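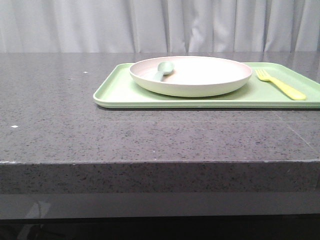
Chapter 4
Setting the Table: How Shared Meals Shape a Town

Every town eats, and how it eats can tell you a lot! In this chapter we visit Zaltasden, a river port where 605 households once bought their bread from the same row of ovens. We'll follow a loaf from the mill to the supper table, read a page from the Ceken market ledger, and ask why mealtimes moved so much in just 50 years.

Before you start, jot down when your own family eats (weekends too). You'll need your notes for the first activity.

Key words: staple, ration, ledger, communal oven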